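Darnau Off-Road Vehicle Trail Program
Progress report to the funder, second period

1. Summary

Work in this period covered resurfacing of the Jiselthorpe loop, the recovery training area, and the first set of axle and underbody inspections on the program's 4x4 vehicles. The loop was open to permit holders from February onward. Spending is within the approved budget lines. One item, the water crossing at the north end, is behind schedule and is dealt with in section 4.

2. Trail surface

The resurfaced length now stands at 1,240 m out of a planned 1,397 m. The remaining section lies below the quarry gate, where the subgrade was too soft to take the roller. Crushed stone was laid on geotextile in two lifts and compacted between lifts. Side slopes were cut back at both hairpins so that long-wheelbase vehicles can turn without a second attempt.

Ruts are measured at fixed stations after every open session. Where a rut is deeper than the limit in the maintenance plan, the station is closed and regraded before the next session. Three stations were closed in this period, all on the clay section, and all three are open again.
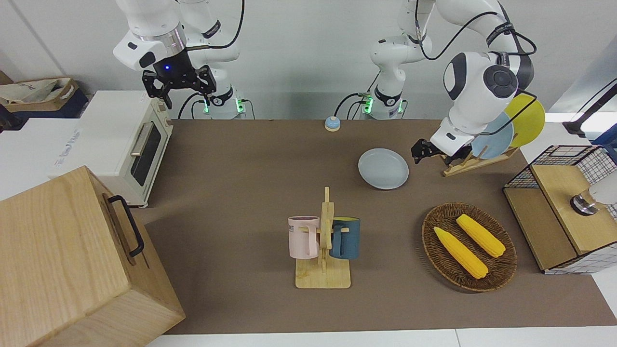
Arm and toaster oven at the back-left corner of the table.

3. Vehicles and inspections

The inspection sheet was rewritten. The old version recorded pass or fail only, which gave no warning of gradual wear. The new version records play at the wheel bearings, boot condition, differential oil level and the torque of the skid plate bolts. A total of 32 inspections were completed on the new sheet.

Two findings came up more than once:

Skid plate bolts below the specified torque after use on the rock steps. Thread-locking compound is now applied at each refit.

Water in the front differential after deep crossings. Breather hoses have been extended to the top of the engine bay on all program vehicles with solid front axles.

The service interval for differential oil has been set at 1,000 miles or after any crossing above hub height, whichever comes first. 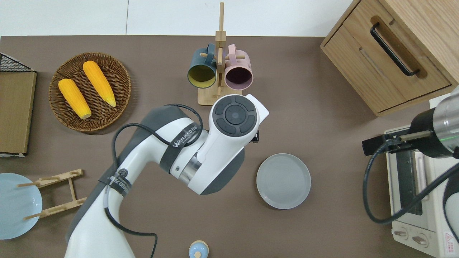 Wrist module with round control pad; strap on the arm marked "WANJEED".

4. Water crossing

The concrete sill was designed by Butkienė and priced by two contractors. Both prices came in under the allowance, but the drainage permit has not been issued. The reviewing office asked for a revised flow calculation using the winter gauge readings, and this was sent. No work in the channel can begin without the permit. The crossing remains taped off and the bypass track is in use - it is narrow, and traffic on it is one-way. 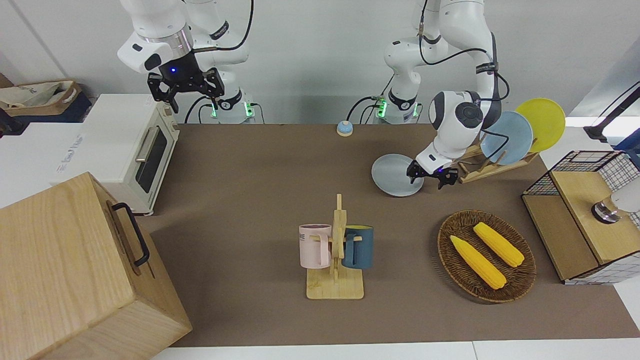 Gripper at the right rim of the gray plate.

5. Recovery training

The winch bay has four ground anchors, each proof-loaded by Jidano before use. Course content covers line inspection, anchor choice, use of a snatch block and safe standing distances. Kinetic ropes are taught as a separate unit, and only on level ground. Synthetic winch lines showed wear at the fairlead and two were replaced.
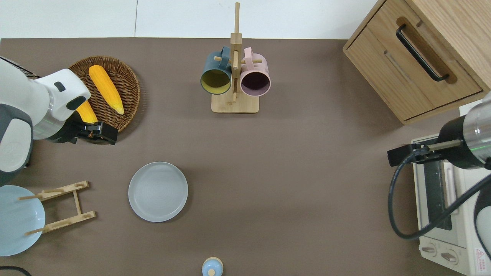
6. Work planned for the next period

Complete the section below the quarry gate, subject to a plate load test on the subgrade.

Start the sill once the drainage permit is received.

Move the rut stations on the clay section closer together.

Fit transfer case guards to the two vehicles that do not have them.

No change to the total grant is requested. A transfer from the signage line to the drainage line may be needed if the revised flow calculation leads to a larger culvert, and a separate request will be submitted in that case.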